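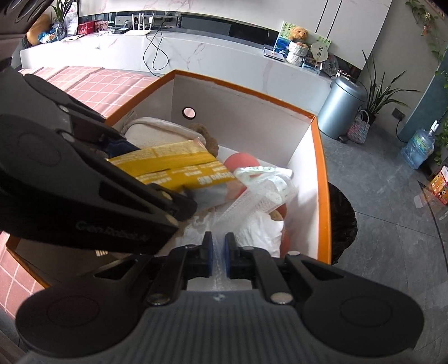 2022-11-25

The folk dance weekend in Orkley finished on Sunday and I have been meaning to write it up before I forget the order of things. I danced with the Broltthorpe group again, my fourth year with them, and we had two slots: a short one on the outdoor stage on Saturday afternoon and a longer one in the town hall that night.

We started rehearsing in August. The set this time was mostly dances we already knew, plus one new one, the Wedach, a line dance in seven that moves to the left for a long time before anything else happens. I found it hard. The steps are simple enough on paper, but the drum comes in on what feels like the wrong foot, and for the first month I was half a beat behind everyone. I recorded the music on my phone and walked to work with it. By October my feet had stopped arguing.

The trip up was slow. We hired a minibus, which came to 326 for the two days, and split it between those of us who didn't want to drive. The costumes went in the back in garment bags with the skirts folded over the top. Two of the aprons needed pressing when we got there and the hall had one iron, so there was a line for it.

Saturday afternoon was cold. The outdoor stage had a roof but no sides, and the boards had been laid over grass, so they gave a little when all of us landed together. We cut the last dance because the group before us ran long. People stood and watched with their coats on and clapped in time for the faster parts. A few kids got up at the front and copied the arm movements better than I do them.

The evening was a different thing. The town hall seats 400 and most of it was full by the time the second group went on. The floor is old and sprung and a pleasure to dance on. We were fifth. The Wedach went well until the turn, when our end of the line closed up too early and I lost the hand on my right. I got it back within a phrase. My sister, who was in the balcony, didn't see it, or was kind enough to say so.

The group I most wanted to see was Zalewska, who do couple dances with live fiddle and a small bass played with a bow. I had only seen clips of them before. They dance very low and very quietly, with almost no stamping, and the turns are so even that you stop noticing the steps at all. They did one long suite and left. I would have watched an hour more. I bought their CD at the table in the lobby – I still have something to play it on.

After the concert the chairs were pushed back and there was open dancing until midnight. This is the part I go for. The band took requests, nobody was checking anyone's footwork, and I ended up in a circle with people from three other groups trying to agree on which version of a dance we were doing. We settled on the one the accordion player knew.

On Sunday morning there was a workshop on hand holds, 40 of us in the school gym. It sounds dull and was the most useful two hours of the weekend. I have been gripping too hard in basket hold for years, and my shoulders felt different on the way home.

The organizers said they raised 900 toward new stage lights. Next year's dates aren't set yet. Broltthorpe rehearsals start again after the holidays, same room, same night, and the first thing on the list is the turn in the Wedach.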